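Chapter 3
Getting People Through the Door: Publicity for Small Arts Festivals

I once spent a whole January writing a festival programme I was terribly proud of, and then watched a string quartet play to a very large, very cold hall with hardly anyone in it. The music was lovely. The publicity had been an afterthought (mine, I'm afraid), and I've been a bit obsessed with the subject ever since.

So this chapter is all about telling people what's on. We'll start with the listing, that short paragraph with a title, a place, a time and a price, and it's amazing how often one of those four goes missing! After that we'll move on to posters, mailing lists and the local press, and we'll finish with what to do when an event has to be moved at short notice.

Most of my examples come from the Prisgate Arts Weekend, where I looked after publicity for 3 years. Prisgate is a market town with one decent theatre, the Banus, and a lot of church halls. In my first year we sold 1010 tickets across the whole weekend. By my last we'd got to 2465, with more or less the same sort of programme and only a slightly bigger budget.

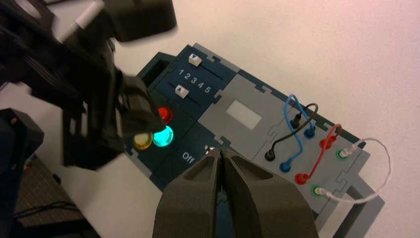

What changed was mostly timing. We used to send everything out in one great lump, a fortnight before opening, and then go quiet. Later on we split it up, so the headline concerts went out early, the workshops followed, and the free street events were saved for the final week, when families are deciding what to do with their Saturday – or whichever day they've got free.

We also got better at saying who a thing was for. "An evening of new dance" tells a reader very little. "New dance, 2 short pieces with a break, fine for over-eights" tells them whether to bring the children and when they can get a drink.

You'll meet two other festivals as we go along. Kwan is a film festival run from a single screen, and Jirkik is a folk gathering that spreads over several villages and has awful trouble with parking. Their problems are quite different from Prisgate's, so do keep a note of where you disagree with how I'd handle them.

Before you read on, dig out a leaflet for any local event and keep it beside you. We'll be rewriting it in section 3.2.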